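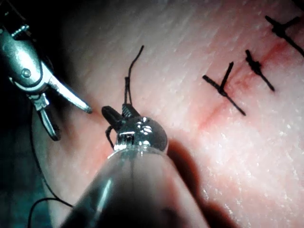

The walk-in clinic on Mughal Street is going to be open on Sundays starting in July, and if you live anywhere in Hurkent you already know why I'm writing this with a big dumb grin on my face. The doors open at 10 in the morning and the front desk takes its last patient at four. They'll see sore throats, earaches, rashes, twisted ankles, and yes, cuts. Small ones, I mean, the kind where you end up with a thin red line and a few black stitches across it, each one knotted and snipped down to short tails like the three up there on the pink pad. Up to now a cut like that on a weekend meant getting in the car and driving to Gorkden, holding a dish towel on your hand the whole way.

I did that drive last fall. I was opening a can of peaches (don't ask, I own a perfectly good can opener) and the lid got me across the base of my thumb. It wasn't terrible, but it wouldn't quit bleeding, and my neighbor took one look and went to get her keys. The trip to Gorkden is pretty if you're in the mood for it. You go over the Cillik bridge and past the orchards and then up that long hill where you always get stuck behind somebody hauling a boat. I wasn't in the mood for it. Then we sat in the emergency room for most of the afternoon with people who were a whole lot sicker than me, and I felt silly for being there at all. A very patient nurse numbed me up and sewed me shut in less time than it takes to boil an egg.

So that's my bias, right out in the open.

The news itself came out at the town meeting, which had been moved to the school cafeteria on account of the leak at the town hall. I got there late and ended up perched on one of those little round stools that are attached to the table. The clinic manager got up after the long part about storm drains and said they'd found the staff, the schedule was signed, and Sunday hours would begin in July. There was a pause, like people were waiting for the catch, and then the clapping started over by the milk cooler and went around the room.

There is a bit of a catch, so let me get to it. This is a one-year trial. The clinic belongs to the same outfit that runs the hospital in Gorkden, and they want to see how many folks show up before they make it permanent. If the waiting room sits empty all winter, we'll be back to the dish towel. The manager was pretty plain about that when somebody asked, and I appreciated it. She wouldn't say what number they're hoping for. I tried to get it out of her by the coffee urn afterward and she just smiled and handed me a cookie.

How we got here is a longer story. The clinic used to be open every day of the week, back when it was over the hardware store and you had to climb those steep outside stairs with your fever and your crying kid. The weekend hours went away in 2000, the same year they moved down to Mughal Street, and the reason given back then was that there weren't enough nurses. I remember my mother being furious about it. She had a whole speech. Over the years people would bring it up, usually in the line at the post office, and everybody would agree it was a shame and then buy their stamps and go home.

What changed was the petition. It started out on a clipboard at the bakery in Cillik, across the river, and I'll admit that stings a little for those of us on the Hurkent side. Cillik folks use our clinic too, and their drive to Gorkden isn't any shorter than ours. By the end of winter there were copies at the laundromat, the feed store, the library, and both gas stations, and when they were all gathered up there were 1434 names on them. That's a lot of names for two towns our size! Mine is on there twice, I'm sorry to say. I signed at the bakery and forgot, and then signed again at the library. I confessed this to the woman collecting them and she crossed one out, so the official number is clean as far as I'm concerned.

Now for the practical stuff, which I wrote down on the back of a storm drain handout, so bear with me.

You don't need an appointment on Sundays and in fact you can't make one. You come in, give your name, and wait your turn. If you'd like to wait in your car you can leave a cell number and they'll text you when it's close, and the same goes for anybody sitting over at the diner. The side door by the parking lot will be the one to use, since the front entrance stays locked on weekends. It has the ramp, so that works out fine for strollers and walkers.

Insurance works the same as on any other day. For people without any, a basic visit will be billed on the sliding scale they already have, and the manager said the most anybody on that scale would pay for a simple visit, stitches included, is 200 dollars. Somebody behind me whistled at that. It's not nothing. But my thumb cost a good deal more than that in Gorkden, and that's with insurance, and I'm still getting envelopes about it.

What they won't be doing on Sundays is X-rays, at least at first. The machine is there but the person who runs it isn't available, and they're looking. So a twisted ankle can be looked at and wrapped, and if they think it might be broken they'll still send you up the hill. No lab work either, apart from the quick swabs. Getting stitches out is fine any day, and you can come to them for that even if you had them put in someplace else. I wish I'd known that last fall, when I went all the way back to Gorkden to have mine taken out. It was over before I got my coat unbuttoned.

And of course for anything scary — chest pain, trouble breathing, a bad head injury, bleeding that just won't slow down — you call an ambulance and you do not go sit in the side lot on Mughal Street. The manager said this three separate times, and I promised myself I'd put it in.

A few people had questions that didn't get much of an answer. One man wanted to know about the pharmacy, which closes at noon on Sundays, so if you get seen at three o'clock and need a prescription you're stuck till the next day. That's a really good point! The clinic says it can send people home with the first couple of doses of the most common medicines, and the pharmacy says it's thinking about staying open later, and that's where things stand. Somebody else asked about the bus. The bus doesn't run on Sundays and never has, and the town said that was a separate matter for a separate meeting, and there was some groaning. I groaned too. If you don't drive, the senior center van might be an option, but you'd have to call ahead, and I couldn't find out whether they'll take you if you're under sixty.

Parking also came up, as it always does. The church across the street lets out at 11 and its people have been using the clinic lot on Sundays for as long as I've been alive. Nobody from the church seemed mad. They're going to rope off the row nearest the side door for patients and leave the rest as is. I go to that church now and then, and I can tell you it'll take folks a while to get used to the rope.

There's going to be a little open house the week before it starts, with lemonade, blood pressure checks, and a chance to see the back rooms, which got new flooring and new lights in the spring. They're also asking for toys and picture books for the kids' corner, clean ones please, no stuffed animals. I have a box of wooden trains in my attic that my boys haven't touched in years, and I'm going to bring it down as soon as I can get one of them to come over and hold the ladder. You can drop things off at the front desk during regular hours.

I walked by yesterday on the way home from the store and the new sign is already up in the window, with the Sunday line taped over in brown paper until it's official. One corner of the paper has come loose and you can read the 10 just fine.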